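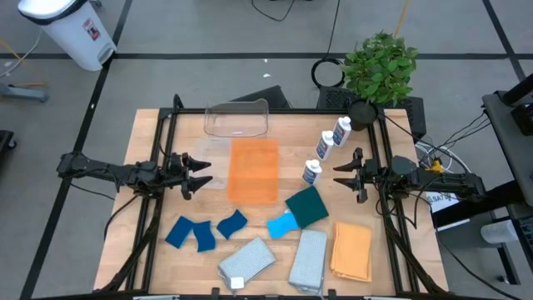

The cleaning bench at Brernero, with sponges and cloths laid out.

Reviewed: the Fultow two-armed tidying bench, open day, May

I have been to enough open days to know that the biscuits are usually the most reliable part. Brernero's were shortbread, and I had four before Domenica Oberholzer called our group over to the bench. There were 13 of us, two of them children, who got the best view by simply walking to the front.

The Fultow is a pair of black arms that face each other across a wooden table like relatives who have fallen out. Each has a two-fingered gripper. The job on offer was housework: sponges, folded cloths, a scouring pad, some bottles, an orange tray and a clear bin. Oberholzer drives the thing for a living and answered questions without once saying "the future", for which I'd give her an extra star if I were giving out stars.

What it's like to watch

Slow. We stood there for almost 50 minutes, and my own kitchen would have been done in 12, badly. But the slowness has its charms. You find yourself leaning in and willing the fingers on, as you would with somebody else's toddler and a spoon. A man in a Bühler fleece beside me said "go on, go on" under his breath for most of one cloth.

Cloth is the bit worth coming for. A sponge keeps its shape and a bottle is only a bottle, but a cloth has opinions. I liked it best with both grippers on the top edge and the teal one held up against the ceiling lights like washing on a line, a bin behind it with a handwritten tag for wipes, and a bottle of Star brite plastic restorer standing by. I also liked the pot plant, which looked healthier than any of mine.
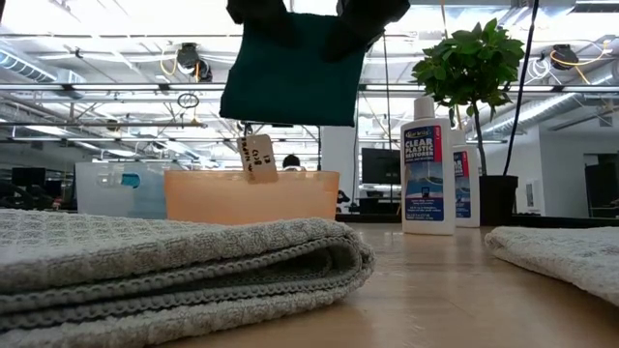 Grumbles

The commentary was hard to hear from the back, and the printed handout was seven pages on the motors with a single paragraph on what the bench might do for anyone with a sink. Asked about price, Oberholzer said to talk to Imitz, who handle sales. The Imitz stand was at lunch.

Worth a visit?

Yes, if you have an hour and comfortable shoes. I wouldn't clear a space at home yet. Go to the morning session, stand on the left, and take your shortbread in with you as the tin was empty when we came out.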